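Le réchaud portable mérite une place fixe

Maëlle Bouchard
Avril 2023

Le réchaud à gaz portable est en général rangé comme un appareil de camping : dans son étui, en haut d'un placard, entre une glacière et une nappe cirée. Je soutiens qu'il s'agit d'un appareil de cuisine à part entière et que son rangement devrait obéir aux mêmes règles que celui d'une plaque ou d'un four.

Dans un logement de 31 mètres carrés, une plaque encastrée occupe en permanence une surface qui ne sert que deux fois par jour. Le réchaud libère le plan de travail dès qu'on le déplace. Cet avantage disparaît si l'appareil est pénible à sortir. Un réchaud stocké derrière 10 kilos de conserves est un réchaud qu'on laisse sur la table, grille à nu, exposé à la graisse et aux miettes.

La question du couvercle est sous-estimée. Hülya Çınar, avec qui j'ai aménagé plusieurs studios pour l'agence Tovgate, tient la plaque de protection pour un accessoire superflu. Je ne partage pas cet avis. Une plaque rigide et plane, posée sur un brûleur éteint et refroidi, protège la grille des projections et signale que l'appareil est hors service. Elle doit en revanche être retirée entièrement avant l'allumage — un couvercle laissé à moitié sur la grille est la pire des configurations.
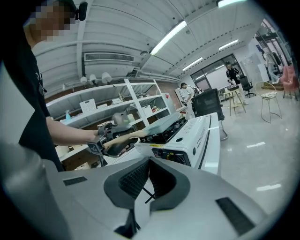 Le plan et l'étagère

Un réchaud blanc à grille noire, une plaque gris clair par-dessus, un plan blanc, une étagère ouverte le long du mur : l'équipement est sommaire et je n'y ajouterais pas grand-chose. L'étagère ouverte a mauvaise réputation à cause de la poussière. Elle a pourtant un mérite technique, celui de rendre visible ce qui manque. Les paniers reçoivent les petits objets, les récipients restent à portée de main.

Je recommande de réserver au réchaud un niveau situé entre la hanche et le coude. Plus haut, on le descend à bout de bras ; plus bas, on le heurte du pied. Les cartouches se rangent à part, debout, loin de toute source de chaleur, et l'on retire celle de l'appareil après usage.

Gifty Alhassan m'objecte que ces précautions reviennent à organiser une cuisine entière autour d'un objet modeste. C'est exact, et je l'assume pour les petites surfaces. Au-delà de deux occupants, l'argument faiblit et la plaque fixe reprend l'avantage.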